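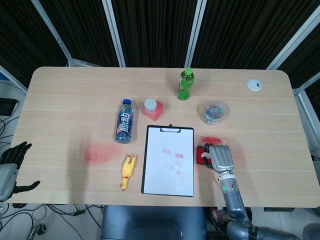
Guangming Peng wonders whether anyone would trust a machine with the office stamping yet, or whether that's still years off. Same here, so I'm asking properly! I run the back office for a small parts firm and we stamp delivery notes by hand, 700 in a bad week. Could a robot hand do it, and the tidying up after?

Posted 2021-02-10

Marion McIver
Great thing to ask! Stamping looks dull but it's a lovely test. The hand has to pick up a small block, ink it, keep it level and press evenly, all without shoving the paper along. A clipboard helps no end, and so does an ordinary ink pad with a hinged lid.

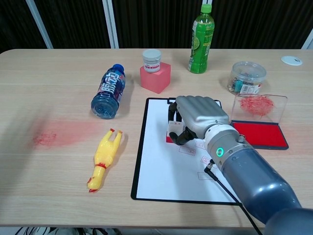

Pressure is where I'd look first. Too light and you get a faint outline, too heavy and the edges blur (people do both, me included). Ask for a run of 38 sheets on your own paper and check every one. Tidying is harder, as a squashy toy or a bottle on its side needs a different grip each time, but it's coming on so fast!

Hokar
If it's only stamping, buy a numbering machine. Ours has done 3000 sheets and never sulked.

Widus
Depends on your ink. We had 2 pads dry out over November and blamed the stamps. Wiping the desk afterwards is the job I'd pay for.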